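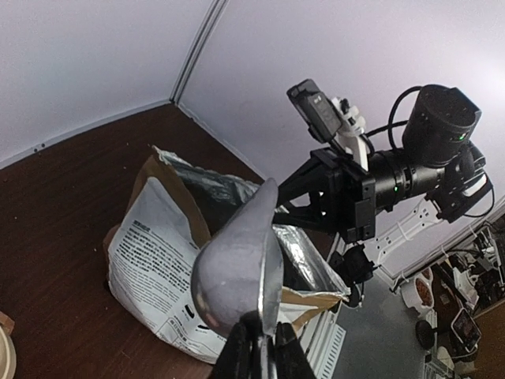
Gronis is a training method for two-arm robots, and I gave it 2 weeks in May on one job: scooping kibble from an open bag into bowls. It learns from 80 recorded runs, against 400 for Rindia, our old method. Setup is dull but clear. Holding the bag with one arm while the other scoops is its best skill. It still leaves kibble on the table, and thin bags give it trouble.
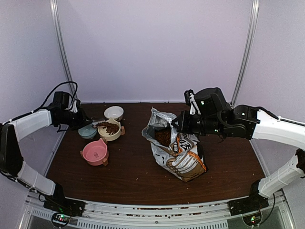

Kerstin Hamann: Did you try it with fewer runs? We stopped at 13 and it kept missing the bag.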